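Fascombe Tramway Simulator Add-on: Project Report

Our group set out to build a working route and a two-car tram for a free rail simulator. The line runs from Fascombe Harbour to Istent, with 11 stops and more gradient than any of us had bargained for. Work began in May, when we still believed that track was the easy part.

The first tram accelerated like a lift with its cable cut. We had entered the motor power in the wrong units, and it passed the depot at a speed its real counterpart would reach only by falling off something.
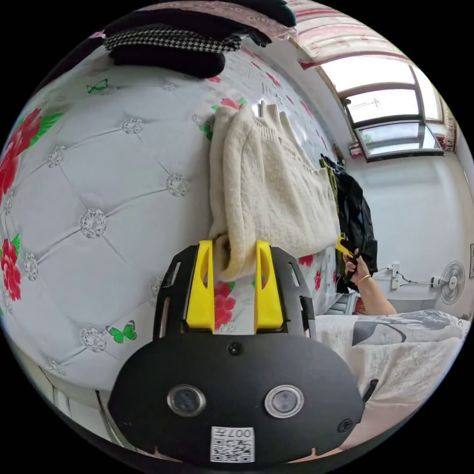

Braking took longer to sort out. The final version stops from 36 km/h without overshooting the platform, provided the driver is paying attention. The route file now has 1,377 lines, nearly all of them commented.

Still to do: the bell, which plays twice at Istent, and the doors, which open on the wrong side at the terminus.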